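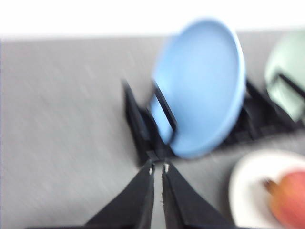
*Gray tabletop at the Khương Street hall.*

## Hall notes: the lending shelf, the floor and the autumn rota

The lending shelf has now been open since March, and the number of loans stands at 1,018. Kitchen things go out more than anything else, followed by folding chairs and the two carpet cleaners. Garden tools were slow until the dry weather ended and have picked up since.

A few changes have been agreed for the rest of the year.

Loans of kitchen items will go from one week to two. Several members asked for this, mostly people borrowing for a family visit or while a kitchen is being redone. Carpet cleaners and the long ladder stay at two days. If you need one of them for longer, ask Hằng Mạch before you take it, not when it is already late.

Late returns are still a problem with a small number of items. At the last check 41 things were overdue, and most of those were serving dishes and extension cords. There is no fine. Please look in your cupboards, and if something has been broken, tell us so it can come off the list.

We no longer take electric blankets, car seats or bike helmets. Pressure cookers are accepted only with the lid, the seal and the manual. Clean everything before you drop it off. Toàn Lò spent most of one afternoon scrubbing a donated roasting tin and would like not to do that again.

The labels are changing too. The paper tags came off in the wash, so each item is getting a stamped metal tag or, where that won't fit, a number written on the underside in paint pen. Old numbers carry over. If you have something out on loan with a paper tag still on it, bring the tag back as well, even if it has come loose.

The hall floor is plain concrete and will stay that way for now. We had a quote of $1,474 to seal the area by the side door, and the members' meeting chose to put off the decision until spring. Until then it gets swept after each session. Whoever closes up should do the corners and under the tables, and put the broom back on its hook.
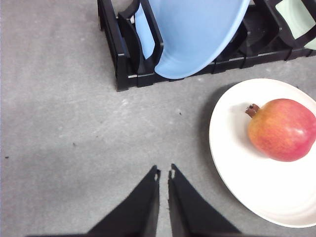

## Drop-off and pickup

Drop-off is at the side door during opening hours only. Please don't leave bags outside. Marwa Mahrous keeps the donation book and will write down your name and what you brought. Large items need a call first, as storage is close to full and we can't take another table or bookcase this season.

For pickup, bring your member card. Someone else can collect for you if they have the card with them.

Dishes, bowls and drying racks are the easiest things to borrow at short notice. We have enough plates for a large lunch, though few of them match, and the wide bowls are good for fruit or salad.
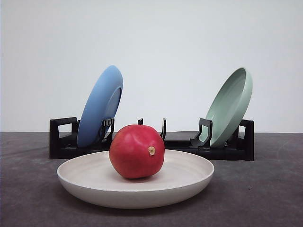
Glasses are in shorter supply. If you need more than a dozen, book ahead through Bảo Ngô, who has the list of what is already promised out. The fall rota is also with him, and the early shift still has gaps. New helpers do their first shift alongside Thư Quách.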